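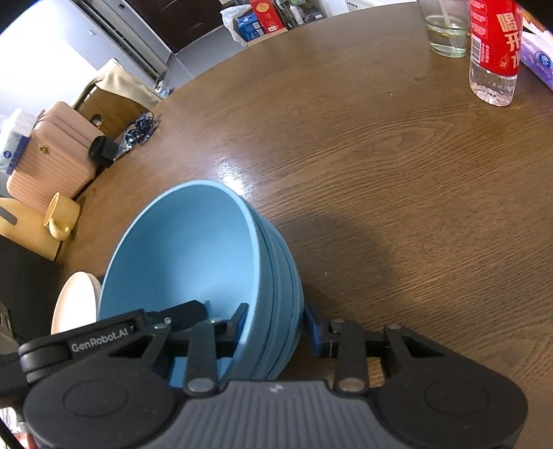 Sourdough was never meant to be the business, the baker at Grovgate told us, and it still surprises her how many neighbours turn up before eight. "I just wanted a decent loaf!" she laughs.

Her starter came from a friend in Ballarat, and it's a lively one — fed twice a day through summer. "You learn its moods," she says. "A grey, humid morning changes everything." A rye is planned for April, and we can't wait to try it.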